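Equipment Planning for Automated Assembly
Unit handout: costing a small robot cell

The unit uses the processor-handling cell at Hellden as its working case. Students are asked to prepare a purchase plan for a second cell doing the same work, in which computer processors are held in a tray and fitted to motherboards. The written plan is due in April.

1. What the quotation leaves out

Suppliers quote for the arm and its controller. The buyer must then add the gripper, the fingers, the trays, the mounting frame, guarding, cabling and installation. In the Hellden case these items together cost more than the arm. Each should appear on its own line, with a named supplier and a delivery time.

Trays and fingers need particular care. Both are made to suit one part, and a change of processor may require a new set of each. The plan should allow for 2 full sets in the first year and state who holds the drawings. 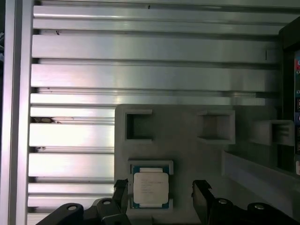

Oprea objects that a second set is money spent too early, and would order one tray, run it for a term and buy again only when the wear is known. The point is a fair one where the workshop can make replacements itself. Where trays come from outside, the delivery time (12 weeks in the Arkus quotation) must be set against the cost of a stopped cell. Plans may take either position, provided that the sum is shown.

2. Access and reach

A processor socket lies among other components, and the fingers must come down to it without touching memory slots, capacitors or cables. Reach figures in a catalogue do not settle this question. Before any order is placed, the supplier should be asked to carry out a trial on the buyer's own boards, mounted in the buyer's own chassis.
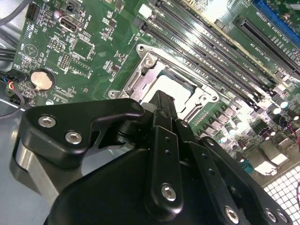
The cost of such a trial is normally deducted from the final price if the order goes ahead. This should be confirmed in writing. The Nirnomlow tender omitted the clause, and the trial was charged in full.

3. Running costs and reserve

Budget for 3 years of service, spare fingers, screws and cables, software licences and operator training. Damaged boards and processors during setting up are a cost of the project and are to be entered as such. A reserve of some 20 per cent on all items other than the arm is expected at this stage.

4. To be submitted

A costed list of equipment
A delivery and installation timetable
A one-page note on the tray question in section 1
Draft terms for the supplier trial

Prices are to be given without VAT. Quotations should be attached as an appendix.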